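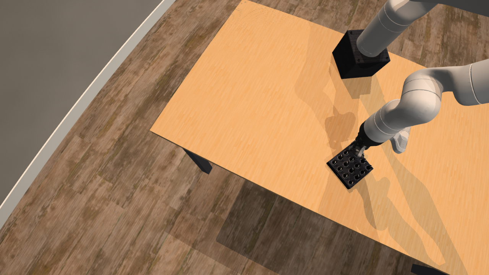 Chapter 7
Which One Does What? Controls, Labels and the Things They Control

The first apartment I rented on my own, over a shoe repair place in Muvorden, had a Womwood stove with four burners in a square and four knobs in a straight line along the front. I lived there for two winters and I cooked on that stove nearly every night, and I want to tell you that I still melted the handle of a spatula in my second November there, because I turned on the back left burner when I meant the front left. I was tired, the phone was ringing, and my hand went where it wanted to go.

For years I told that story as a story about me being scatterbrained (which I am, ask my students). Then I started teaching this course and had to read up on what people in my field call mapping, and I felt a whole lot better!

Mapping is the word we'll use all through this chapter for the relationship between a control and the thing it controls. A light switch and a lamp. A steering wheel and the front wheels of a car. The relationship always exists, whether or not anybody thought about it, and the person using the thing has to work it out somehow. When the layout of the controls gives the answer away, we say the mapping is natural. When it doesn't, the person has to read, remember or guess, and in my kitchen I was mostly guessing.

Take the stove again. Four burners, four knobs. If you number the burners, how many different ways could you assign the knobs to them? Work it out before you read on, it's only multiplication: four choices for the first knob, three for the second, two for the third, and whatever is left for the last. Twenty-four arrangements, every one of them possible, and stove makers over the years have tried more of them than you would like. Now put the knobs in a square that matches the burners and the question goes away. You look at the burner, you look at the matching corner, you turn it. 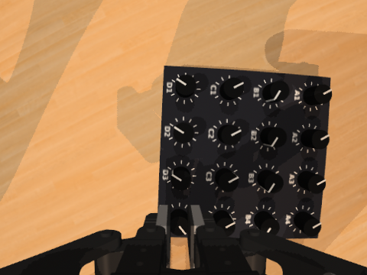

So why doesn't everyone do it that way? Partly space. A square of knobs takes up counter room that could be holding a pot, and it may put a hand closer to the heat. Partly money, because a straight row on the front is simple to wire and simple to wipe. And partly habit - people who design stoves grew up with stoves. I'd like you to take these reasons seriously as you read. It's very easy in a course like this to start thinking every awkward object was made by a fool, and then you go out and design something yourself and find out about wiring.

When the layout can't do the job, we reach for labels. A label can be a word, a letter and a number, a little picture, a color. Each kind asks something different of the reader. Words are clear but they take up room and somebody has to translate them. Letters with numbers are wonderfully compact, and they work well once you know what the letter stands for and what the number counts, but until then they tell you only that this one is different from that one. Little pictures look friendly and cause more arguments in my classroom than anything else in the book. (Bring me an iron or a washing machine symbol that the whole class agrees on and I'll buy you a coffee.)

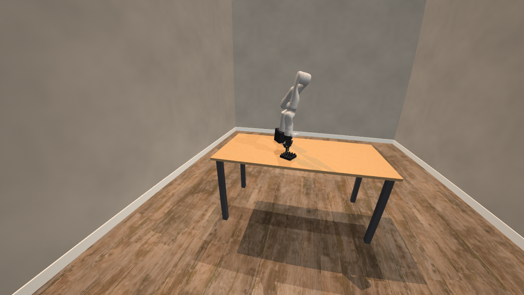 Surely people just learn it, a reader of an early draft wrote in my margin, and after a week the layout doesn't matter one bit. I've thought about that comment a lot. It's half right! People do learn, and they get quick, and on an ordinary evening you would never be able to tell a good layout from a bad one by watching someone who has owned the thing for years. But the learning has to be paid for by every new person who walks up, and it tends to wobble exactly when you need it most, when you're hurried or scared or half asleep. My spatula went after more than a year of practice.

Then there are the things we never get a week with. Hotel showers. Rental cars. The lecture hall I teach in, Pisharody Hall, has a row of light switches by the door, and every visiting speaker goes through the same little dance of plunging the audience into darkness before finding the one for the screen.

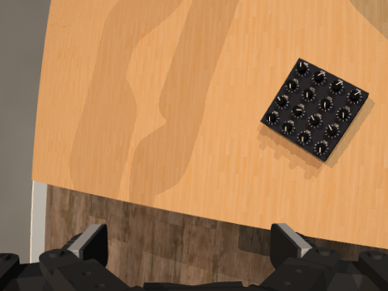

I'd also like you to keep direction in mind, because mapping covers more than which control goes with which thing. It covers which way you turn or push it, too. Clockwise usually means more, unless you're at a faucet, where clockwise usually shuts the water off. Up means on for a light switch in one country and off in another. We carry these expectations around without noticing them until something breaks them.

By the end of the chapter you should be able to look at a set of controls and say what a stranger could figure out from the layout alone, what they'd need a label for, and what they'd have to be told. Section 7.1 starts with layout and goes back to the stove. Section 7.2 is on labels, and 7.3 looks at the Vendent dishwasher panel, which I find maddening and several of my students defend with real passion.

Before you start 7.1, try this at home. Pick one appliance you use all the time, go into another room, and draw its controls from memory, labels and all. Then go back and compare. Keep the drawing, mistakes included - you'll need it for the exercises.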